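Kakier to Release Restored Streetball Film Collection on Disc and Download

March 22, 2018 – Kakier, an independent sports video label, will release "Lonus Court: The Summer Tapes," a two-disc set of outdoor basketball games shot on home video and never before sold to the public.

The set runs 19 games, most of them from the Lonus Court summer league, which played on a single blacktop court behind the Esquivel bus depot. Players and their families lent the tapes to the label. Work on the transfers was finished in January.

"People in the neighborhood have talked about these games for years, and most of them only had the box scores to go on," said Iolanda Camargo, who produced the set for Kakier. "We left the games whole. You get the missed free throws and the arguments along with the dunks."
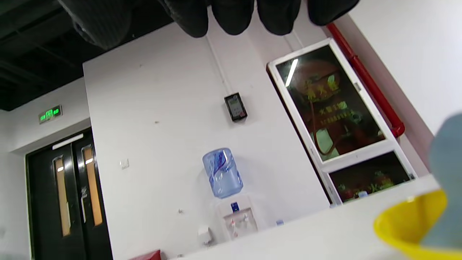
Sound was the harder part of the job. Several tapes had lost one audio channel, and the courtside announcer could barely be heard over the crowd. Erkenico, the studio that handled the restoration, rebuilt the commentary where it could and added captions where it could not.

The first pressing is limited to 2,000 copies. Of those, 1,000 will go to record shops and sneaker stores, and 150 are set aside for former league players. Each copy comes with a printed booklet of rosters, scores and short interviews. The download version has the same games – but no booklet.

Orders placed through the Kakier online store ship first, with shop copies to follow. Reviewers can request an advance disc or a streaming link from the Kakier press office.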